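Teaching phone sorting by leader arms or by hand guiding?
Forum: Arms and Teleop, 2 pages

gruvolora_ed
Posted 15/11/2023

We're collecting demonstrations for a phone pickup task on a two-arm cell. One person drives both follower arms from a pair of leader arms. The floor gets reset between takes, sometimes with a lot of phones and sometimes with only a few.

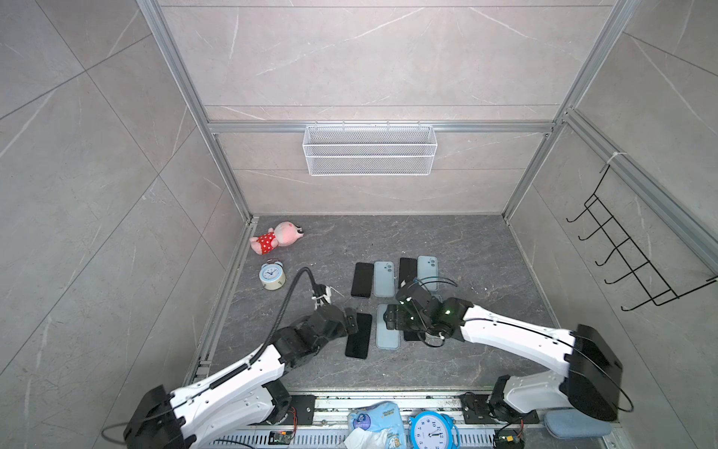
My problem is consistency. Gladys Villanueva drives slow and straight, and I cut corners. A policy trained on both of us hesitates before it closes the fingers. We have 32 takes from her and 30 from me. Should I throw mine out?

Édgar Taipe

plullberg
Don't throw them out yet. Train on hers alone first and compare. Also check where each of you parks the idle arm. If one of you leaves it hovering over the phones and the other pulls it back, the policy sees two different tasks.
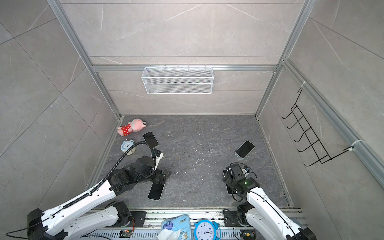 Start and end every take from the same pose. We wrote ours on a card and taped it to the leader stand.

huaman_k
I'd skip the leader arms for this. Put the follower in gravity compensation, hold it by the wrist and move it yourself. You feel the contact when the fingers meet the case.

gruvolora_ed
Tried that in April. Our hands were in the camera views on nearly every take. The wrist views matter most to us for the grasp itself, so I don't want fingers in them. 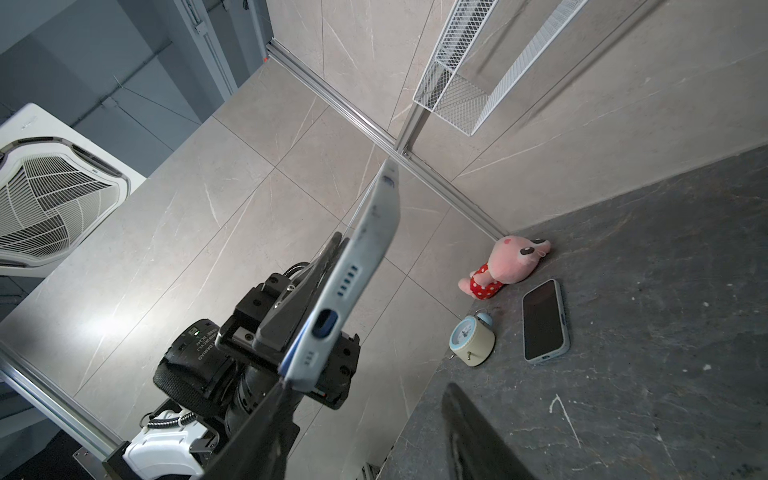 itach replied that hands in view are only a problem if you train on those frames. Record the joint path by hand, then play it back with nobody near the arm and save the video from the playback.

plullberg
Playback works until a phone slides. Then you've got a clean video of a miss. I'd stay with remote control and fix the operators.

huaman_k
Disagree, but it's your cell. At least practice the corners. That's where people rush.
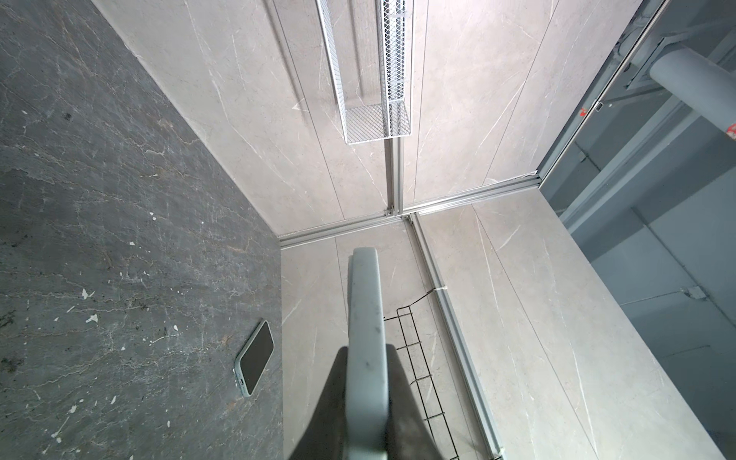
Update from gruvolora_ed

Trained on Gladys's takes only. The pause is shorter but still there. I'm redoing mine at her speed, nine at a time, with a fixed start pose. Will post when the next run finishes.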